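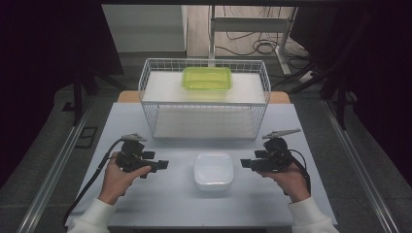
Poste de tri des bacs, pinces en main : le petit bac blanc devant le panier grillagé.

Compte rendu de la réunion d'équipe, atelier de conditionnement Ostano
Lundi 2 mars 2026

Présents : Lungile Xaba (animation), Sumeya Araya, Getachew Hailu, Noemi Benavides
Excusée : Tiruwork Mekonnen
Secrétaire : Noemi Benavides

1. Où en est le projet Clanon
Lungile remercie tout le monde d'être venu si tôt, et tout particulièrement les collègues qui se relaient au poste des pinces depuis le début de l'année. On y saisit les petits bacs comme le ferait la future cellule, et les gestes enregistrés servent à la régler. Nous en sommes à 2 646 prises validées, bien au-delà des 1 500 prévues pour cette étape (applaudissements, et c'était mérité !).

2. Fatigue et rythme
Sumeya raconte, avec sa franchise habituelle, que la gâchette finit par tirer dans le pouce et que les câbles gênent un peu le poignet quand on va chercher un bac au fond. Getachew a la même impression, surtout en fin de matinée. Après un long échange, on retient des séances de 49 minutes au maximum, suivies d'une vraie pause, loin du poste. Getachew verra si les câbles peuvent passer plus haut.

3. Et nos postes, dans tout cela ?
C'est la question que beaucoup avaient sur le cœur. Lungile confirme que la cellule prendra le tri des petits bacs en avril, et que les 60 heures de formation à la conduite seront comptées comme temps de travail. Sumeya demande que cela soit écrit noir sur blanc, et que le contrôle final reste confié à l'équipe. Lungile est d'accord sur le second point et portera le premier à la direction. Noemi rappelle que Tiruwork, qui connaît le tri mieux que quiconque, souhaite garder un poste manuel ; on en reparlera avec elle, tranquillement, à son retour.

4. À faire
Getachew : passage des câbles.
Lungile : note écrite sur la formation.
Noemi : planning des relais, à afficher près du vestiaire.

Prochaine réunion en avril, date à confirmer.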